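Aus dem Rundbrief der Hausgemeinschaft Skastell, 21. Oktober 2019

Wäsche, Kleinkram, Haken: Was der Trockenständer taugt und was nicht

Seit Juni liegt mir die Verwaltung der Siedlung Hollenstein mit dem Thema Sockentrocknen in den Ohren. Der Trockenraum sei überlastet, die Leinen seien voll mit Kleinteilen, man möge sich doch bitte einen Sockenhänger zulegen. In den Aushängen klingt das, als sei damit die Wäschefrage gelöst. Ich bin da vorsichtiger. Ich habe in meinem Leben mindestens drei solcher Hänger besessen, und jedes Mal lagen die Socken am Ende doch über der Stuhllehne.

Also der Reihe nach. Die Grundidee ist schlicht: eine runde Holzstange, links und rechts von schräg gestellten Hölzern gehalten, darunter eine Tischplatte zum Auslegen. Der Hänger kommt mitten an die Stange. Die Wolkenform, die gerade überall angeboten wird, ist Geschmackssache, mir wäre ein gerader Bügel lieber. Ein dünner Metallhaken auf glattem Rundholz wandert gern, sobald man auf einer Seite mehr anklammert als auf der anderen. Ein paar Lagen blaues Klebeband helfen dagegen, schön ist das nicht. Und dass man für ein neu gekauftes Teil erst einmal Klebeband holen muss, steht auch auf keiner Packung.
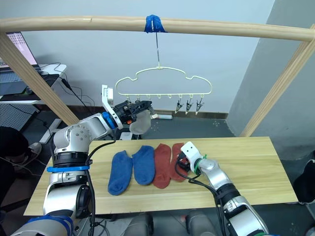
Géza Hajdu meint, ich machte es mir zu leicht mit dem Nörgeln: Er habe so einen Hänger seit Jahren in der Dusche, und seither sei ihm kein einziges Paar mehr auseinandergekommen. Man müsse eben beide Socken eines Paares nebeneinander klammern und dürfe nicht mitten in der Arbeit ans Telefon gehen.

Mag sein. Mir ist nur aufgefallen, dass die Ordnung in diesem Fall von Géza stammt und vom Hänger herzlich wenig. Wer seine Paare vorher auf dem Tisch auslegt, Farbe zu Farbe, der findet sie nachher auch wieder, ob sie nun an einer Wolke hängen oder an einer Paketschnur. Das Auslegen kostet allerdings Platz, und den haben in unseren Küchen die wenigsten.

Jemitz, der Haushaltsladen an der Ecke, wirbt für sein Modell mit dem Satz »für alles Kleine«. Bei Socken lasse ich mir das gefallen. Bei Strickhandschuhen habe ich Zweifel. Feiner Rippenstrick gibt nach, und wenn man ihn an einer Fingerspitze aufhängt, hat man im Winter einen Handschuh mit vier normalen Fingern und einem langen. Meine Mutter hat Handschuhe grundsätzlich liegend auf einem Handtuch getrocknet, und ich habe bis heute kein Argument gehört, das dagegen spricht. Wer trotzdem hängen will, nimmt den Bund und zieht vorher am Strick so wenig wie möglich.

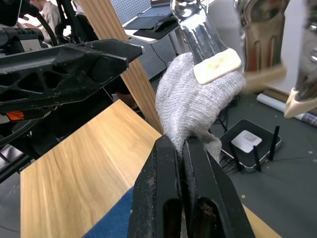

Hellgrauer Strickhandschuh: feiner Rippenstrick, weich und leicht zu verziehen.

Damit zum zweiten Lieblingsthema der Verwaltung, den Hakenleisten. Auch hier gab es einen Aushang, auch hier wurde die Lösung aller Probleme versprochen. Gemeint sind diese kunststoffüberzogenen Drahtgestelle mit einer Reihe kleiner, nach oben gebogener Haken, wie sie Wiserine im Katalog führt. Man hängt die Schlüssel daran, die Schere, die Zange, und alles ist griffbereit. So die Theorie.

In der Praxis hängen nach einer Woche zwei Schlüsselbunde ineinander, und wer den Kellerschlüssel braucht, hält den vom Fahrradschuppen gleich mit in der Hand. Die Haken sitzen für einen richtigen Bund zu eng. Ich würde immer einen Haken frei lassen, auch wenn die Leiste dann nur halb so viel fasst. Und Werkzeug gehört meiner Meinung nach in eine Schublade, aber da bin ich in der Familie überstimmt worden. Am brauchbarsten finde ich die Leiste noch für die losen Klammern, die sonst im Wäschekorb verschwinden.

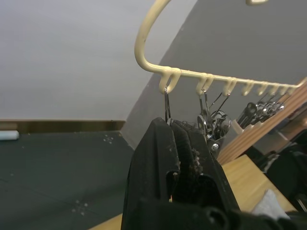 Cremefarbene Drahtleiste mit Schlüsseln, weiter hinten dunkles Werkzeug.

Bleibt die Frage, was man wirklich anschaffen soll. Mein Rat, mit allem Vorbehalt: Rechnet vorher die Klammern durch. Ein Hänger mit sechs Klammern nimmt 3 Paar auf, wenn jede Socke ihre eigene bekommt. Das reicht für einen Menschen, der oft wäscht. Für eine Familie mit Kindern im Sportverein ist es ein Witz, da braucht es mehrere Hänger oder doch die gute alte Leine. Zwei Socken in eine Klammer zu quetschen geht natürlich auch, dann trocknen die Bündchen aber zuletzt. Und schaut euch an, wie die Klammern eingehängt sind. Wenn sie sich leicht aus den Ösen lösen, liegen sie bald unter der Waschmaschine.

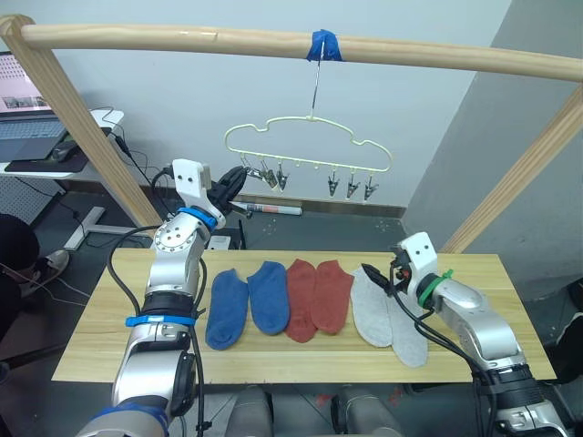
Trockenraum: neue Liste ab sofort

Die Liste für den Trockenraum hängt wieder an der Innenseite der Kellertür. Bitte mit Kugelschreiber eintragen, Bleistift wird erfahrungsgemäß wegradiert. Fundsocken liegen im Karton auf dem Fensterbrett. Wer einen Hänger ausprobieren möchte, kann sich meinen ausleihen, das Klebeband ist dabei.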